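Cuaderno de la celda Dalisay, 26 de noviembre de 2020

Reviso en simulación la cámara de muñeca tras cambiar su orientación. Los dos dedos entran por abajo, con la pantalla cónica de la lámpara entre ambos.

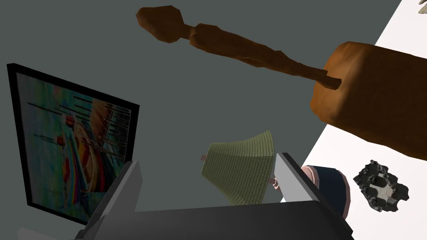

¿Cada cuánto se recalibra la muñeca? Cada 100 ciclos, y siempre que se toque el soporte.

Pinza izquierda cerrada sobre el objeto negro, delante de la lámpara; derecha abierta y en el aire - así comparo holguras.

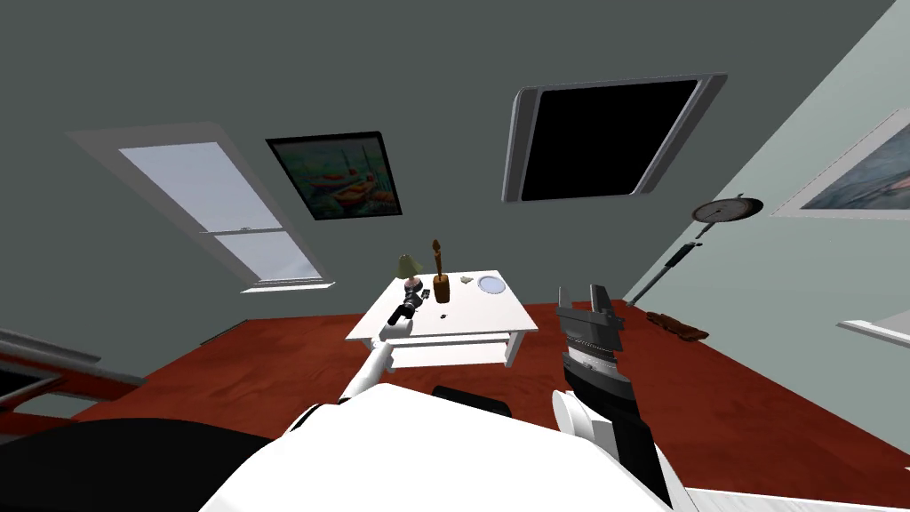

Fuente: simulador Kondine / B. Talavera

Queda pendiente el offset de la derecha. Justinas guarda los parámetros en Lekow.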